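Foro › Aprendizaje por demostración
28 de noviembre de 2019, por Tibor Bozsik

Llevamos 200 demostraciones de recoger ropa en el salón de pruebas. ¿Repetimos siempre la misma prenda o cambiamos cada 40?

duvitov_lab
Cambia antes. En octubre grabamos 27 seguidas con una sola camisa y el modelo solo aprendió esa camisa.

marga_t
No estoy de acuerdo. Con tan pocos datos, variar mete ruido. Primero una prenda y un mueble – luego lo demás.

duvitov_lab
Eso vale para cajas. La tela nunca cae igual.

Tibor Bozsik
Ahora alternamos seis prendas. Las que tienen cordón o cremallera son las que más repeticiones nos cuestan.

marga_t
¿Guardáis los intentos fallidos?

Tibor Bozsik
Sí, con etiqueta aparte. Dejo dos capturas.

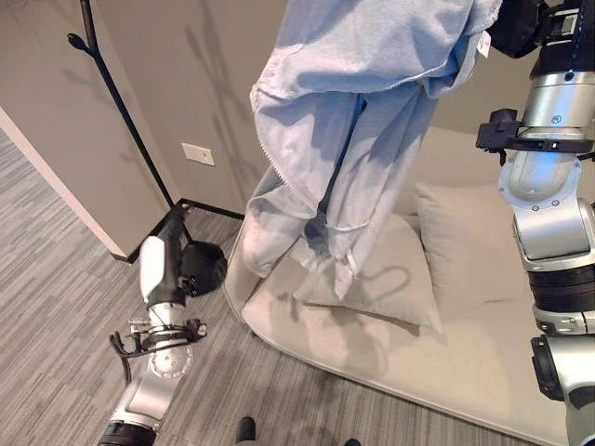
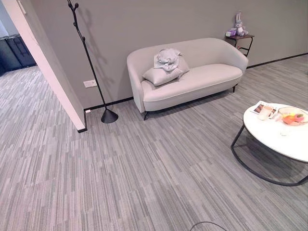

La prenda azul claro en la pinza derecha (primera) y el sofá gris con el perchero al lado (segunda).

6 respuestas · 27 veces compartido
Contacto | © Foro Trandent | Volver arriba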